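Our Morning at the Urer Open House

We have been meaning to write this one up since August, and we apologize to everybody who asked at the last supper, because the notes got put in a drawer and then the drawer got very full. Anyway! A good crowd of us went over to the Urer open house in Toswood, leaving the Mitham parking lot a little before 9 (well, most of us did) and arriving in time for coffee and some very nice cinnamon rolls.

Urer teaches robots to handle ordinary household things, the kind of stuff you have lying on the bed when you are sorting out a closet or packing for a trip. I had pictured a big factory with arms swinging around. Most of the teaching is done by people, though, who hold a gripper in the hand and pick things up with it, over and over, while a camera records how they go about it. They had recorded 755 of these little sessions by the time we came, and the young woman showing us around seemed proud of every one of them.

After the talk we were allowed to try the grippers ourselves, 2 visitors at a time, and this was easily the best part of the day. You squeeze, the fingers close, and you find out very quickly how much your own fingertips have been doing for you all these years. I went after a pack of tissues and chased it halfway across the cloth before I got hold of it. My neighbor, who is 70 and has quilted all her life, did it on her first go and was asked whether she wanted a job.

There was also a short film from the Furtado workshop, and time for questions, which ran long because our group does like to talk. Lunch was sandwiches. 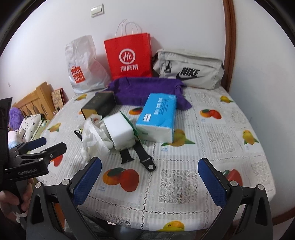 Urer plans to hold another open house in the spring, and we have been offered 6 places, so please put your name on the sheet by the coat rack if you would like one. Wear comfortable shoes, as there is a fair bit of standing, and bring a sweater too.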